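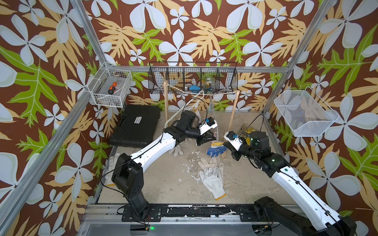 Work gloves on the painted floor: four plain white knit ones and one with a blue-and-white patterned palm and yellow cuff.

Fusatine Gloves, data card
March 31, 2025
By the Fusatine maintainers

Fusatine Gloves is a collection of pictures of work gloves lying on a flat surface, in the state in which people leave them. It contains 2,284 pictures in 32 folders. The first folders were made in December, and the newest are from the Ellon room.

What is inside

Each folder holds one arrangement of gloves. Some are flat with the fingers open, others are crumpled or lie partly behind another object. The floor has paint spots, and we did not clean them for the pictures. The wallpaper with big flowers belongs to the Ellon room only. The Tôn folders have a plain wall.

Labels

For every glove we write three fields: palm (plain or patterned), cuff color, and shape (flat, crumpled, hidden). If the cuff cannot be seen, the field stays empty. Please do not fill it by guessing. We do not label left or right hand, as a knit glove often fits both.

Known problems

In 216 pictures the shape label was disputed between two readers. They are listed in disputed.txt. Another 78 have no cuff color. White gloves are much more frequent than patterned ones, so please take care when you compare results.

Corrections are welcome on the Pisitska page. Write the folder name and the picture number in your message.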